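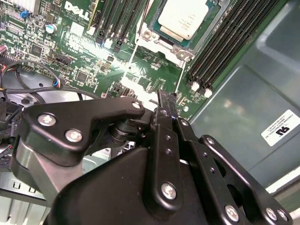 Offener Server, Greifer am Mainboard

Entnahmeplan fürs Depot, wer macht das schon?
Forum > Altersvorsorge > Entnahmephase

Kessel_Runa schrieb am 21. Mai 2024:
Hallo zusammen, kurz zu mir: 61, höre im Dezember auf zu arbeiten, gesetzliche Rente kommt erst mit 65. Bis dahin muss das Depot ran. Habe 15 Jahre nur eingezahlt und mich um die andere Seite nie gekümmert.
Brauche netto 1140 Euro im Monat aus dem Depot, Rest kommt aus einer kleinen Betriebsrente und Mieteinnahme (Garage, lacht nicht).
Depot liegt bei Neduvero, zwei ETFs, einer thesaurierend, einer ausschüttend. Dazu Tagesgeld.
Die bieten einen automatischen Entnahmeplan an, feste Rate, monatlich zum 1. oder 15. Klingt bequem. Aber: verkaufen die dann stur, egal wo der Kurs steht? Und was ist mit der Steuer, geht die von der Rate ab oder obendrauf?
Wer hat Erfahrung? Danke schonmal

moosbart schrieb:
Steuer geht von der Rate ab. Also wenn du 1140 netto willst musst du brutto höher ansetzen. Wieviel höher hängt vom Gewinnanteil der verkauften Stücke ab, und der ändert sich, weil FIFO. Die ältesten Anteile gehen zuerst raus, das sind bei dir die mit dem meisten Gewinn. Am Anfang also am teuersten.
Und ja, wird stur verkauft. Ist ja der Sinn.

Hinterhof77 schrieb:
Finger weg von automatisch. Einmal im Jahr verkaufen, aufs Tagesgeld, von da Dauerauftrag. Fertig. So mach ich das seit vier Jahren.

moosbart schrieb:
@Hinterhof77 und wann im Jahr? Wenn du immer im selben Monat verkaufst hast du ein Datum statt zwölf. Erwischst halt mal richtig mies.

Hinterhof77 schrieb:
Wenn mies dann wart ich. Dafür ist das Tagesgeld da. Zwei Jahresausgaben liegen da immer.

moosbart schrieb:
Also Market Timing.

Hinterhof77 schrieb:
Nenn es wie du willst. Ich schlafe gut.

Triin Bite schrieb:
Moin, ich häng mich mal dran, bin zwei Jahre weiter als Runa. Hab den automatischen Plan bei Vika, nicht Neduvero, dürfte aber ähnlich laufen. Ein paar Sachen die ich vorher gern gewusst hätte:
Freistellungsauftrag prüfen!! Bei mir lag der noch zur Hälfte bei einer Bank, wo nur noch ein paar Euro rumlagen. Die ersten Monate gingen deshalb schneller in die Steuer als nötig. Holt man sich über die Anlage KAP zurück, ist aber Gerenne.
Bruchstücke: der Plan verkauft auch Bruchteile, von Hand ging das bei mir nur in ganzen Stücken. Beim Depotwechsel später nervt das.
Rate ändern geht online, gilt aber erst ab übernächstem Monat. Wer plötzlich eine Heizung braucht, verkauft von Hand.
Ich nehm 600 im Monat raus, fest, ohne Anpassung an die Inflation. Reicht mir bis jetzt.

Kessel_Runa schrieb:
@Triin danke, das mit dem Freistellungsauftrag ist gold wert, ich glaub meiner liegt auch noch irgendwo bei Lill rum, uraltes Sparbuch.
Noch eine Frage: welchen ETF zuerst? Den thesaurierenden oder den ausschüttenden?

quittenbrot schrieb:
Kommt drauf an wo mehr Gewinn drinsteckt. Den mit weniger Gewinn zuerst, dann schiebst du die Steuer nach hinten. Die Ausschüttungen nimmst du eh mit und ziehst sie von der Rate ab.

moosbart schrieb:
Stimmt so halb. Wenn sie ab Dezember kaum andere Einkünfte hat, lohnt sich vieleicht genau umgekehrt. Günstigerprüfung! Ist der persönliche Satz unter 25 %, zahlt man nur den. Also Gewinne gerade in den mageren Jahren realisieren, bevor die Rente kommt.

quittenbrot schrieb:
Sie hat Betriebsrente und Miete.

moosbart schrieb:
"kleine" Betriebsrente und eine Garage. Garage macht den Kohl nicht fett.

Kessel_Runa schrieb:
Betriebsrente 639 brutto, Garage sag ich nicht :)

moosbart schrieb:
Na also. Günstigerprüfung ankreuzen. Kostet nix, Finanzamt rechnet selber aus was besser ist.

Hinterhof77 schrieb:
Krankenkasse hat noch keiner erwähnt?? Vier Jahre ohne Job und ohne gesetzliche Rente, da bist du freiwillig versichert, wenn du nicht über den Partner reinkommst. Und dann zählen Kapitalerträge mit. Moosbart rechnet dir hier schön die Steuer klein und die Kasse holt es sich wieder.

moosbart schrieb:
Ok Punkt für dich. Hatte ich nicht aufm Schirm, bin privat.

Hinterhof77 schrieb:
Merkt man.

Triin Bite schrieb:
Das mit der Kasse kann ich bestätigen. Die wollten den Steuerbescheid sehen und haben danach den Beitrag neu festgesetzt, bei mir 172 im Monat mehr als ich kalkuliert hatte. Hab erst gedacht Tippfehler. War keiner.
Runa, ruf da VORHER an und lass es dir schriftlich geben. Am Telefon hab ich zwei verschiedene Auskünfte bekommen.

Kessel_Runa schrieb:
Uff. Nein, kein Partner, also freiwillig. Dann spricht das ja eher für wenig Gewinn pro Jahr? Also doch quittenbrot?

quittenbrot schrieb:
Sag ich doch. Anteile mit wenig Gewinn zuerst, und vom Tagesgeld auch was mitverbrauchen. Tagesgeld entnehmen ist kein Ertrag, nur die Zinsen.

moosbart schrieb:
Muss man durchrechnen. Pauschal kann das keiner sagen. Es gibt auch einen Mindestbeitrag bei der Kasse, drunter kommst du sowieso nicht, bis dahin kannst du Gewinne mitnehmen ohne dass es mehr kostet. Ich nehm für sowas Clokix, da kann man Depotpositionen mit Kaufdatum eingeben und er spuckt dir FIFO Gewinn pro Jahr aus. Kasse kann das Ding aber nicht, das musst du von Hand drunter schreiben.

Hinterhof77 schrieb:
Tabelle reicht. Brauch keine Software um zwölf Zeilen zu addieren.

moosbart schrieb:
Bei 15 Jahren Sparplan sind das keine zwölf Zeilen.

Kessel_Runa schrieb:
Bitte nicht streiten. Ich schreib mir jetzt raus: Freistellungsauftrag umziehen, Kasse anschreiben (schriftlich!), Kauflisten runterladen, dann rechnen. Plan erst danach einrichten. Tagesgeld für das erste Jahr hab ich, also keine Eile.
Eine dumme Frage noch, kann man bei Neduvero den Plan auch quartalsweise stellen? Finde nix in der Hilfe.

quittenbrot schrieb:
Ja geht. Depot, Aufträge, Entnahme, dann "Rhythmus". Ist ein kleines graues Feld, hab ich auch erst übersehen. Der Mindestbetrag gilt pro Ausführung, nicht pro Monat.

Kessel_Runa schrieb:
Gefunden! Danke. Meld mich wenn die Kasse geantwortet hat.

Hinterhof77 schrieb:
Mach das. Würd mich interessieren was die bei der Garage sagen, hab selber eine vermietet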